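Open day at the Pirkcombe robot lab – worth it with kids?

Posted in Days Out & Local

The Mocanu building in Pirkcombe has an open day in October with robot arm demonstrations. We have a six-year-old and a ten-year-old and it's a 40 minute drive. Has anyone been? Is there enough to see, and can the kids get close?

daltonroad
We went last time. The arm demos run every half hour and last maybe ten minutes, plus questions. You stand behind a line on the floor, so no touching, but small kids get waved to the front. Staff explain what the arm is doing as it goes and they don't talk down to anyone. Go in the morning – by 2 p.m. the line was out the door. Parking is free behind the building.

Skikia
it was ok. no food except a vending machine

pegandhole
I'd say yes for the ten-year-old, and probably for the younger one if you keep it to an hour. The demo we saw was block sorting. The arm picks up plastic shapes and groups them on a wooden board, and it's slower than you expect. My son wanted it to go faster, my daughter watched it twice.
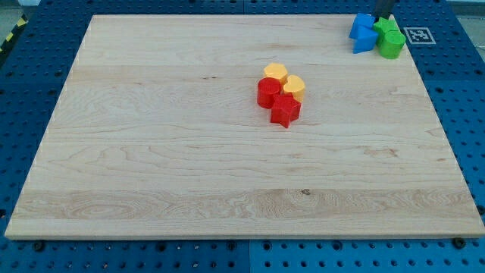 Ask the person at the desk what happens when the arm drops something. Ours gave a good long answer about grip force and cameras, and that was the best part of the visit for me. There's also a talk upstairs, but it's aimed at adults and I'd skip it. Bring snacks, as Skikia says.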